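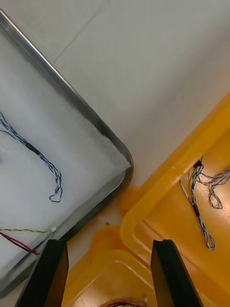
Trinidad Robles wrote in to ask whether she could skip the test ring and go straight to mounting her Tanlow doorbell, because the last one she owned never needed it. Please don't skip it, Trinidad! I did exactly that with my first one in January and had to take the whole thing back off the wall.

Section 3: Wiring the chime

I'm assuming you've read Section 2 and your old doorbell is off the wall. If you're replacing a Montes, the screw holes line up and you get to keep them (lucky you).

1. Turn off the doorbell circuit at the breaker panel. Press the old button once more to make sure the chime stays quiet.

2. Take the cover off the chime box. Mine was painted shut, so I ran a butter knife along the seam.

3. Loosen the screws marked FRONT and TRANS. Leave REAR alone unless you have a back door button too.

4. Hook one chime lead under each screw and tighten until it doesn't wiggle – snug is plenty, those little screws strip easily.

5. Turn the breaker back on and wait 15 seconds. The light on the chime module should go steady.

6. Press the new button for the test ring. You want one clean ding-dong.

Caution: If the chime hums and keeps humming, turn the breaker off right away and go back to step 3.

Note: If you bought the Tanlow app bundle, the starter code is 123. Change it before you do anything else, I mean it.

Once it rings, put the cover back on and go to Section 4, where we finally get to the mounting plate.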